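# Why Your Voice Sounds Different in an Empty Room

Clap your hands in your bedroom. Now clap them in a gym. The gym sounds bigger, even with your eyes closed. Your ears are picking up echoes.

## Sound bounces

When you clap, you push on the air. The push spreads out in every direction as a sound wave. It moves fast, more than 1,000 feet in one second. When the wave reaches a wall, part of it goes into the wall and part of it bounces back, a bit like a ball.

Hard, flat things send back most of the sound. Tile, concrete and glass are good at this. Soft things such as beds, rugs, coats and curtains soak sound up. The air inside them rubs against thousands of tiny threads, and the sound turns into a very small amount of heat. You would never feel it.

A room with a wide open floor has few soft things in it, so the sound keeps going from wall to wall until it fades.

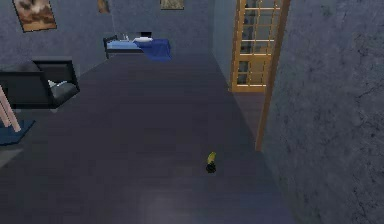 Kazimiera Stępień wrote to us that her family's new living room in Hekent "sounded like a swimming pool" until the couch came. Then she could hear the television properly again. She asked if the couch was really doing all that. Most of it, yes. A big couch is a lot of cloth and padding in one place.

## Echo or reverb?

People use the word echo for two things.

- An **echo** is a sound you hear a second time, on its own. You shout "hello" and a cliff shouts it back.
- **Reverb** is many bounces that arrive so close together that they blur into one long sound.

Most rooms are too small for a true echo. The wall has to be more than 50 feet away, or the bounce comes back too soon for your brain to hear it as a separate sound. Try it outdoors. Stand 40 big steps from the side of a large building and clap once. Wait and listen. Windy days don't work well.

## Try it at home

You need a bathroom, a closet full of clothes and a friend.

1. Say the same sentence in both places, at the same loudness.
2. Have your friend listen with eyes shut.
3. Hang 5 towels in the bathroom and say it again.

Write down which one sounded the longest. If you have a phone that records, save all three and play them back on Friday in class.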